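Okay so I finally did the thing I've been threatening to do since last August and learned to swim as a full grown adult. Thread, because a couple of you asked and my replies are a mess.

1/ Background: I grew up next to a lake and never went in past my knees. I had a whole routine. Hold the towels, watch the bags, say I just ate. You can get really far in life on "I just ate."

2/ Signed up for the adult beginner class at the Stodero pool, 6 lessons, Friday mornings before work. I was sure I'd be the oldest one there and I was not even close. The woman in the next lane told me she'd waited 40 years to put her face in the water. She did it on day one. I did not do it on day one.

3/ Lesson one is all breathing out. You stand there holding the wall and blow bubbles like a toddler and the teacher says "more" and you think you have no more and then there's more. I practiced in the sink at home. I'm not proud - ok I'm a little proud.
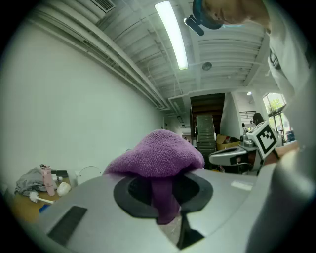 4/ Gear talk, since people keep asking. Goggles matter way more than the suit. My first pair leaked so badly I swam one lap with my eyes shut and ended up in somebody else's lane. The second pair are Cunis, the kind with the soft gasket, and they've been great. Get the cap too if you have long hair. Mine isn't even that long and it was still in my mouth the whole time.

5/ Also microfiber towels. I was a big fluffy cotton person my whole life and I've switched sides completely. They fold down to nothing and they don't make your whole bag smell like a basement by Monday. Don't use fabric softener on them, they stop soaking anything up.

6/ The pool is 33 meters long, which is a weird length and makes the math annoying. My goal was 400 meters without stopping by the end of the class. Lesson three I could do half a length and then hang on the rope like laundry.

7/ What changed it for me was slowing down. I was kicking like something was chasing me. The teacher made me do a whole length as slow as I possibly could and I got to the end and wasn't even breathing hard?? I got kind of emotional about it and blamed the chlorine.

8/ Floating on my back is still the scary one. I know, everyone says it's the easy one! My legs sink and then my brain goes with them. If you have a trick please tell me. "Relax" is not a trick.
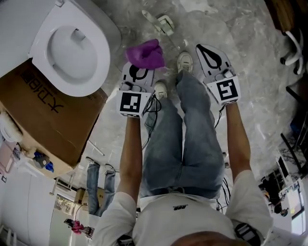
white tee and jeans, the dry land look

9/ Food section, very important. Swimming makes you hungry in a way running never did. There's a little place called Khamphan two blocks from the pool that opens early and does a rice soup with ginger and a fried egg on it. I've had it after every single lesson. I would maybe keep swimming just for the soup.

10/ So, July 8, 2022, last lesson: I did the 400! It was slow and ugly and I swallowed a good bit of the pool on the last turn - but I didn't stop and I didn't touch the rope. The lady from the next lane clapped. I clapped for her too, she did hers right after me.

11/ Next up is the open water group at Toro beach in August. They swim along the buoys, and you can wear one of those bright floats on a belt, which I absolutely will. I've been told there are fish. I'm choosing to not think about the fish.

12/ If you've been putting it off, adult classes usually have a waitlist, so get your name down now and be scared later. And send me your back float tips, I'm serious, I'm going again Tuesday.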